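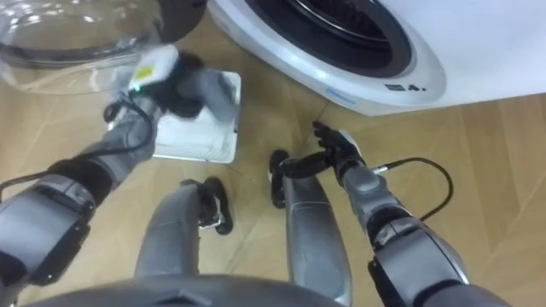

Figure 2. Head-camera view during floor-level work beside a front-loading washing machine. The left hand grips a white object on the floor; the right hand is empty.

According to Unnithan, a rule that cannot be checked by the person standing next to the robot should be left out of a site code altogether. The reply from Warkik was that some limits, joint torque among them, can only be read from the log, and that dropping them would leave the code too thin to use at home sites. We follow Warkik on this point and mark each clause in the Cindisero draft as either "seen" or "logged".

4.2 Clauses on low reach

Clause 9 covers any task in which a hand works at floor level. It asks for three things to be settled before the arms are powered: the side on which cables may run, the free space kept around each foot, and the state of the hand that is not in use. The earlier Hirkar code dealt with the first only. Cable loops at the wrist are allowed under both texts, provided that they stay clear of the feet through the full range of the task.

Of the 44 clauses in the draft, 40 could be marked without dispute. The other four, all on low reach, were reworded in August and are given in full in Appendix B. Clause 9 is a "seen" clause. Its limit on grip force is "logged" and has been moved to a separate table.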